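Uren Soft-Close Kit, four months in

My kitchen drawers used to slam. They came with the house, and for six years I assumed the noise was a personality trait of the building. Then my sister stayed over, got up at 5 a.m. for a glass of water and woke two adults, a baby and the dog next door. I ordered the Uren kit that Friday.

What you get

One box holds 4 dampers, a bag of screws and a paper template printed on both sides, with the left-hand version showing faintly through the right-hand one. My first two holes are in a place that suits neither. The instructions run to a single sheet and have plainly been translated by somebody who was paid by the sheet. "Offer the piston to the drawer" is my favorite line. I offered. The drawer declined.

Fitting

Uren says ten minutes a drawer. The first took me an hour and a quarter, and the last took twelve minutes, so I suppose they timed the last one. You need a drill, a small level and a flashlight you can hold in your teeth. The screws supplied are soft enough to round off if you look at them hard, and I swapped mine for a pack from the hardware store after the third one went.

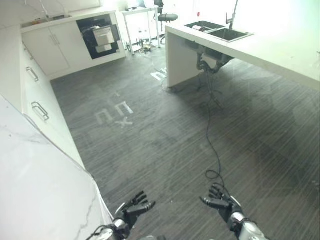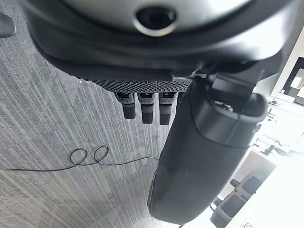 Daily use

Very good, which annoyed me after the afternoon I'd had. You give the drawer a lazy shove, it rushes in as usual, and two inches from home it seems to remember its manners. The silverware drawer, our worst offender, now closes with a sort of sigh.

The pan drawer is another story. Uren won't commit to a weight limit, and with the Dutch oven in there the damper slows things down for the first inch and then gives up. It still bangs, only later than you expect, so you get the suspense as well.

One damper began leaking oil in June. I wrote to customer service and got a reply from a Fasil Workneh, who asked for a photo, apologized and had a new one at my door in three days. He also told me which side of the template to use. I could have done with Fasil a lot earlier.

Compared with the Oradton

My neighbor Boris Baláž fitted the Oradton set, which costs nearly twice as much and comes with decent screws. His drawers close a shade more smoothly. He has shown me several times.

Verdict

Four stars. I took one off for the screws, and I'd take off another half for the template if the site let me.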